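Handen Table Mat: Setting Up and Daily Care

Section 2. Before the first use

The Handen mat protects a table from scratches and from small spills. It is delivered rolled in a carton tube. Please read this section to the end before you open the tube.

2.1 Unrolling

1. Open the tube at the end with the Hasent sticker. Do not use a knife, the mat lies close under the cap.

2. Pull the mat out slowly and put it on a clean table, with the smooth side up.

3. Leave it flat for 2 hours. If the corners still stand up, roll the mat in the opposite direction one time and wait again.

Note: A light smell is normal in the first days. Open a window, it goes away.

2.2 Placing the mat

4. Wipe the table with a soft cloth and let it dry fully. Water under the mat can leave marks on a painted table.

5. Lay the mat so that some table stays free at the edges. When the mat hangs over, people catch it with the sleeve.

6. Press from the middle to the outside with your flat hand. Then put back your cups, racks and other things.

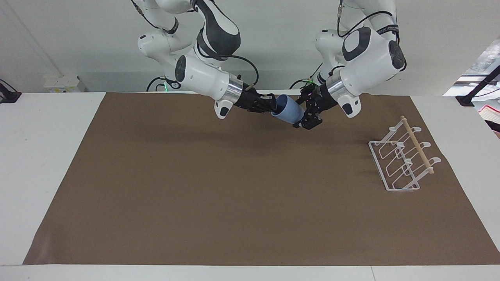

2.3 Cleaning

7. For every day, a damp cloth is enough. For grease, mix 7 ml of dish soap in 400 ml of warm water and wipe in one direction.

Caution: Do not use bleach or the rough side of a sponge. The matte surface becomes shiny and this cannot be repaired.

8. Lift any rack when you want to move it. Do not pull it over the mat, also when its feet are coated.

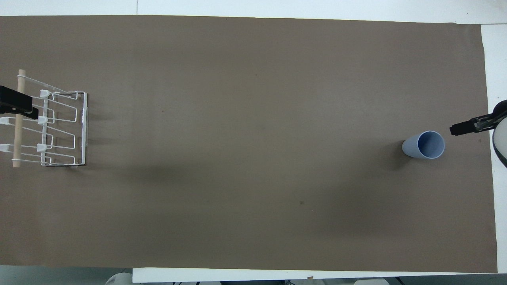
Fig. 2. Mat laid flat, with a white wire rack on it.

2.4 Heat

Pots directly from the stove need a trivet. The mat can take around 200 °F for a short time, but not more.

If a corner stays curled after two days, write to Rosalinda Dimaculangan at Handen customer service and give the number printed inside the tube cap.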